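Visit report: Pollgate drawing studios, Cleltcombe
12 February 2021

The visit covered the foundation drawing rooms and the paper store. Rochelle Ferreira, who runs the tree and landscape unit, led the tour. Class size is capped at up to 80 across the two rooms. Easels are set at a fixed height and students work standing for the first hour.

Paper stock is 200 gsm cartridge for graphite and a heavier Cirnau sheet for wash. The grey Cirnau was out of stock at the time. Offcuts are kept for value scales. 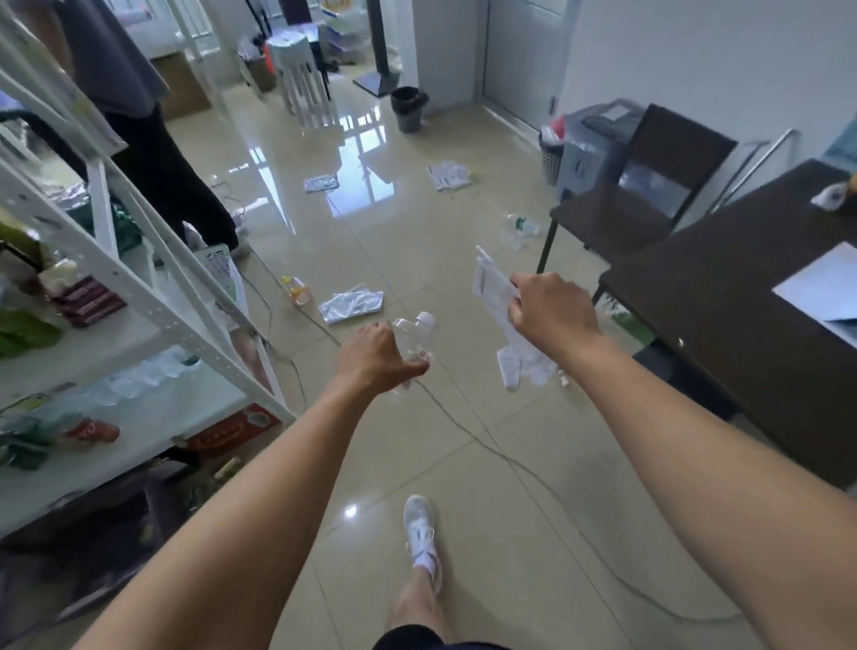
Tree construction method

The unit teaches trunk and branch structure before any foliage. Students block the canopy as flattened ellipses, mark the light direction, then tone each ellipse with a 2B in a single hatch direction. Leaves are added only at the canopy edge. Erasers are withheld until the second sheet.

Tài Đào demonstrated the same tree in willow charcoal on a Skjelbred board, reference 3607. Coverage was even, but the board took fixative poorly and the darks went flat at the base of the trunk. He prefers two light coats, 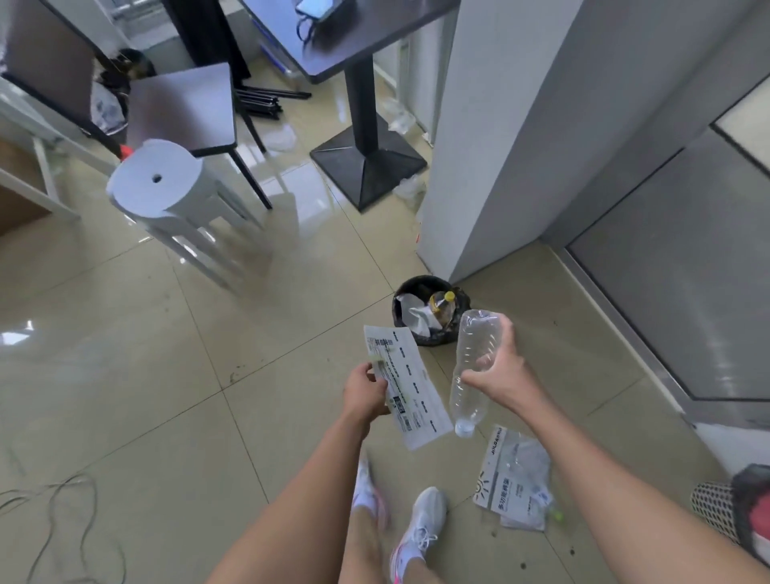
applied with the board lying level, and leaves it overnight before any further work. The plan chest holds 471 student sheets from the December intake, filed by exercise number. Colour work was not shown. The wash room is at the rear of the building and will need a separate booking.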